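**Stutetti releases kitchen scene pack for single-arm simulation**

2025-08-29 – Stutetti has put its countertop scene pack on general sale after a closed trial that began in February. The pack is sold as a download for teams that train and test manipulation policies in simulation before moving to hardware. It contains 66 kitchen layouts, each with its own counter material, wall color and set of loose objects, and a script that reshuffles object positions between episodes.

A single-site license costs $2000 and covers 12 months of updates. Renewal is optional, and scenes already downloaded keep working after the license ends. University labs apply through Levwood, the reseller, and get the same files with a different support agreement.

The objects are the usual kitchen mix: fruit, sponges, knives, bowls, spray bottles, glassware. Each has a collision mesh separate from its visual mesh, plus mass and friction values that can be edited in a plain text file. Long thin utensils were reworked during the trial. Earlier builds let them rotate in a parallel gripper under light contact, and the new contact settings are meant to hold the grip angle when the far end touches something. Arm models are not included; the buyer loads one and sets its base position for each layout.

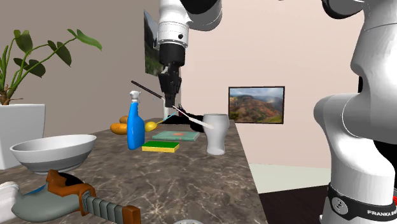
Shuzhen Zeng, asked for a comment on the trial build, said the utensil grip was better than in the free scenes her team had used before, but that glass remained the weak point. Transparent objects rendered well from the fixed camera and poorly from the wrist camera, she said, and her team had ended up swapping in opaque cups for the wrist view. She also wanted the clutter level exposed as one parameter. At present it is spread over several entries in the layout file, and changing one without the others can leave objects overlapping at reset.

Stutetti says the clutter setting will be merged in version 2, with no release date given. The wrist camera issue is listed as open in the release notes.

The pack competes most directly with Potgieter's household set, which has fewer layouts but ships with recorded demonstrations. Stutetti supplies none. Buyers who want demonstration data are pointed to Nokholm, which records teleoperated episodes in the same layouts on request and quotes per task – delivery is in the pack's own episode format, and conversion tools are included in the download.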